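4.2 Uptake of the deposit link

The authoring portal was opened to all departments at Uswood in January. By the end of the observation period, 1277 accounts had been claimed with an institutional address, and 313 of these had been used to send at least one manuscript to the repository. Accounts created before the license began and later merged were left out of the count, as their earlier projects could not be dated reliably.

Use of the deposit link was uneven. Engineering and physics authors, most of whom already wrote in LaTeX, reached the link from the project menu. Authors in education and history more often exported a PDF and uploaded it through the older web form, which requires the metadata to be typed again. The two routes produce different records: the link carries over title, author order and abstract, while the form carries over nothing.
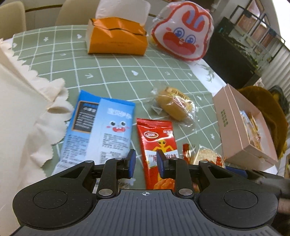 Judite Aguiar objected at the review stage that a deposit through the form should not be read as a rejection of the portal, given that the form was the only route named in the graduate handbook until the text was revised. We accept the point. Deposits by doctoral students are therefore reported separately in the remainder of this section, and no claim is made about their preference.

Among the non-student group, the main obstacle was the license field. The portal template set it to blank, and the repository returned any record with a blank license to the author. The return message was sent to the address held by Drultano, the single sign-on service, and many authors did not monitor that address. Over 300 records were returned at least once. Marinho and Strachan describe a similar fault in the Dimetska pilot, where the default was later changed to the publisher's standard terms. We did not follow that course, as it would have assigned terms that the author had not read.

Figure 5. Items from the Azevedo collection.

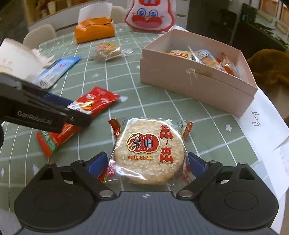
313

4.3 Changes to the template

The revised template asks for a license when the project is created and again when it is submitted. The second prompt shows the first answer and can be confirmed with one click. Co-authors see the choice but cannot change it; only the project owner can. Inês Leitão and Catarina Torres tested the wording with members of five departments before release, and the phrase "reuse terms" was replaced by "license" after testers took it to refer to figures borrowed from other papers.

Two limits remain. The template does not check whether a journal agreement already restricts deposit, so library staff still carry out this check by hand. It also does not handle projects whose owner has left the university, in which case ownership must be transferred by an administrator before the deposit link becomes active.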